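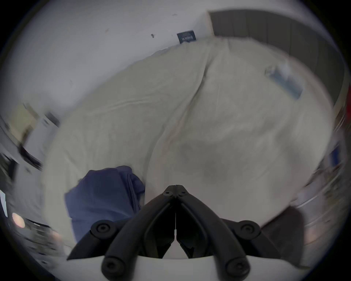 Last updated: March, 4.20 pm
Logged by Jeptoo Kombo

Ticket 31: duvet filling keeps wandering inside the cover (Siten queen, Dogbe cover)
Status: closed, and I'm rapt!

The guest reported that the Siten duvet slides down inside its cover and leaves the top end with nothing in it but fabric. I had the same grumble from the Rimau flat last winter, so I was dead keen to get to the bottom of this one. I started on the bed with everything spread out, and the light grey cover had a long diagonal fold running down it and a dip in the middle where the shadow sits, so that's where I went feeling for the filling first. Mostly it had bunched to one side of the dip (lovely thick stuff, by the way, far nicer than the old ones).

What I tried, in order:

1.15 pm. Shook it hard from the foot end. Looked gorgeous for a minute, then I sat on the edge and the whole lot slumped again. No good.

1.40 pm. Turned the cover inside out to look for ties. Found 4 loops, one per corner, all in good nick! The duvet has matching tabs, but only two had been done up, both at the foot. That explains the empty top end.

2.05 pm. Tied all the corners with a double bow. Much better, but the long sides still crept inwards when I dragged it about.

2.30 pm. Added Titik clips halfway down each side, through the cover seam and the duvet edge. Brilliant little things. Gave it a proper thrashing, rolled it up, unrolled it, flapped it over the bed 20 times, and the filling stayed put right into the corners.

Fix: tie every corner, clip the sides, button the foot last. If the clips pop off in the wash, take them out beforehand and keep them in the bedside drawer.

Still to do: check the Rimau duvet for the same half-tied corners, and order another packet of clips. The navy one in the linen cupboard has no loops at all, so I'll sew some on this weekend. Can't wait, it's such a satisfying job!

Questions about this ticket: reply to Jeptoo at the linen desk | Back to top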